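Notes from the money desk

11 May 2018

Morning all. Slightly longer one from me this time, as half of you wrote in after my last bit about Duditz asking what on earth "adjusted contribution" means and whether I could please say it in English. I'll have a go. I've been reading company results for a living since I left the bank, and I still keep a pencil next to the page so I can cross out the adjectives.

For anyone who has just joined us, Duditz is the parcel delivery start-up with the green vans. It's private, so it doesn't have to tell the likes of you and me anything, but it does send a letter to its shareholders every three months, and those letters have a habit of wandering. I've now read two of them, the February one and the one that went out last week.

The short version is that it's delivering a lot more parcels and losing more money on the whole business, while saying that each parcel makes a small profit. All three of those can be true at once! The per-parcel sum leaves out the depots, the head office, the advertising and the vouchers given to new customers. Put those back in and the picture is a good deal gloomier. I don't think anyone is fibbing. I do think that if you have to leave out the depots to make a delivery firm look healthy, somebody should ask about the depots.

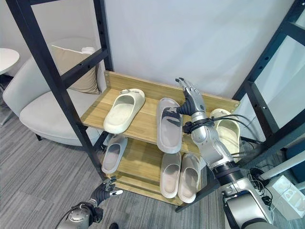 What the finance chief said on the call

Shota Tamura has been running the numbers at Duditz since the winter, and he took most of the questions himself. I've spoken to two people who were listening and they both came away liking him (he's quick, and he says "I don't know" when he doesn't know, which I wish more of them would do).

He was asked straight out when the company would stop losing money. He wouldn't give a date. He did say that 104 towns are now covered and that no more will be added until the older ones are paying their way. That's a big change. The February letter was all about planting flags, and there was a map in it with so many dots that you couldn't read the place names.

He was also asked about Kavura, the rival that has been cutting its prices all spring. His answer was that Duditz won't match them. Fair enough, but drivers can work for both, and quite a few do, so if Kavura is paying more for a Sunday evening then that's where the vans will be pointing. I'd have liked a follow-up on that and there wasn't one.

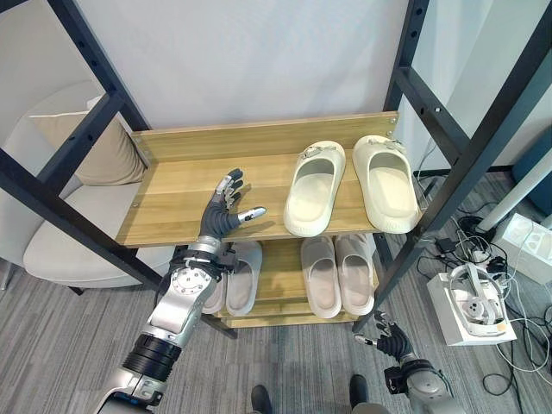

The other thing that caught my ear was the job cuts. The company has 2000 people on its own payroll, not counting the drivers, and 200 of those posts are going, nearly all in marketing. Tamura called it a tidy-up. I've been through a tidy-up or two myself and I remember them differently, but I'll give him credit for putting the number near the top of the letter. Halldóra Brøndum, who used to run a depot for them and now advises smaller carriers, told me she was surprised it wasn't more. "They hired for a company twice that size," she said, "and then waited for it to turn up."

So who's paying for all this? Mostly Fujimoto, the investment house, which led the last round and has a seat on the board. Ryota Nagano sits in it. He's known as a patient sort, and the money already in the bank should last well into next year at the present rate. After that it's another round, a sale, or a stock market listing, and I'd put the listing last of the three.

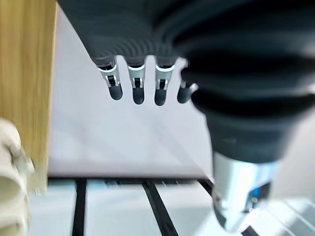

Your letters

Junpei Ueda asks whether he can buy shares in Duditz now, before it lists. In practice no, unless you work there or have very deep pockets. There are websites that offer a way in through the back door - please read the fees before you read anything else. I looked at one of them and needed a sit down afterwards.

Tsutomu Sekiguchi wants to know why private firms bother with these calls at all. Mainly it's because they'll want more money from the same people later on, and it's hard to ask someone for a cheque if you haven't rung them in a year. Some of it is in the shareholder agreement too, so they haven't always got a choice.
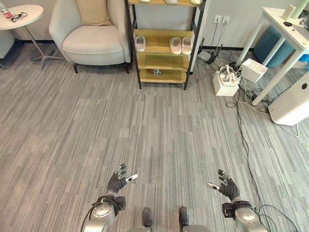

Several of you also asked about Mukus, the grocery app, and whether it's heading the same way. I haven't seen its latest figures, so I'm not going to guess. What I can say is that groceries are a harder trade than parcels, as a parcel doesn't go off if you leave it in the van overnight. If any of you hold shares in it and would like to talk, you know where I am, and I won't use your name.

Next time I'll be going through what happens to staff share options when a company sells for less than everyone hoped. Cheery stuff, I know, but I've had more questions on that than on anything else this year. Send yours in by the end of the month, please, and keep them short if you can!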